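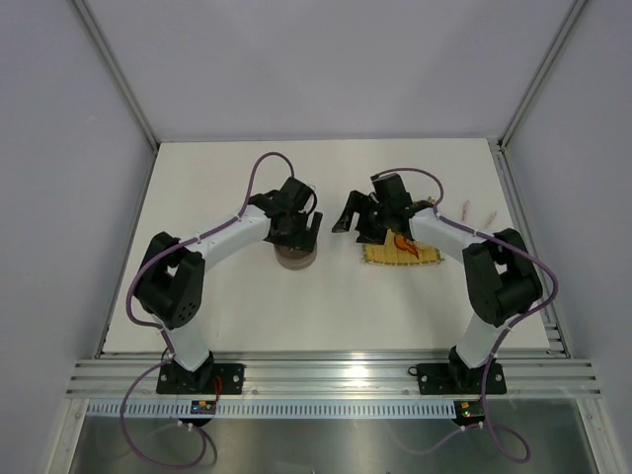
Photo: Orneck Teaching Collection

Print this page | E-mail this page

Chapter 7
Paying for the Whole Cell

Now we get to spend some money! The first six chapters dealt with what robot arms can do, and this one deals with what it takes to get a working pair of them onto a bench, which is a planning job every bit as absorbing as the engineering. A good equipment budget is really a story about how the work will go, told in numbers, and once you learn to read one you will want to pick holes in all of them.

Start with the parts that never make it into the headline price. Two arms need something solid to stand on, so there is a rail, and the rail needs a table behind it. Cables have to run the length of each arm with enough slack for it to move (students nearly always under-order cable). Then come mounting plates, circuit boards, slotted duct, walls if you want them, and the small objects the arms will practise on. Each line looks tiny. Add them up and see!

Our running case is the Trultthorpe workshop, which set out to equip a single two-arm bench. The first quote, from Jandness, listed the frame and table at £911 and the cabling and fixings at £502. A rival quote from Kuusisto put everything except the arms into one figure of £2,695. Which is the better buy? You can't say yet, and finding out what you would need to ask is the fun of section 7.1.

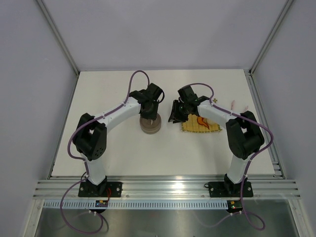

Figure 7.2 Two arms on a shared front rail, with a round container and a yellow mat on the table between them.

Look at how much of a bench like this is support. The arms take the eye, but the beam, the plates and the duct all had to be chosen and ordered by someone, and any one of them arriving late can hold up the rest. Trultthorpe planned to place its orders by 27th January and have the bench running in May, with 30 days kept spare for late deliveries. We'll test that plan in section 7.3.

Before reading on, write your own parts list for a two-arm bench. Leave the prices blank for now and keep the page handy, as you will be adding to it all through the chapter.

14 shares | 3 comments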